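Incoming Inspection Checklist: Florkaveo Task Board Kit
Supplier: Skiltberg
Cell: Lekitz two-arm bench, enclosed
Date: 10/08/2025
Unit 22 of 47

1. Housing and panels. PASS
No cracks at the seams. Light scuff on the underside, accepted.

2. Round buttons (red-orange, teal-green, blue, yellow). PASS
All four return fully. Yellow is slightly stiffer than the others but within the Skiltberg limit.

3. White push buttons. PASS WITH COMMENT
Left button needs a straight press. Off-center contact gave two missed signals in 237 presses.

4. Toggle switches. PASS
Mounting nuts were loose on arrival. Tightened before test.

5. Rotary knob. PASS
No slip on the shaft.

6. Patch cables and banana plugs. COMMENT
Plugs seat firmly. Cables stand high at the rear edge; keep arm paths clear of the loops.

7. Arm clearance over board. PASS
Checked at low speed with the enclosure empty of tools.
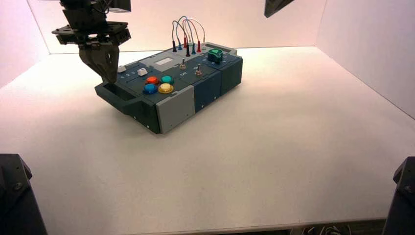
Item 7: gripper fingers lowered at the left end of the board, next to the white push button.

8. Emergency stop. PASS
Both arms halted on every trial.

9. Documentation. FAIL
The Hellwig wiring sheet in the box is for the April revision. Replacement requested.

Result: conditional release. Do not run item 6 routines unattended until the correct sheet is on file. Recheck at 273 operating hours.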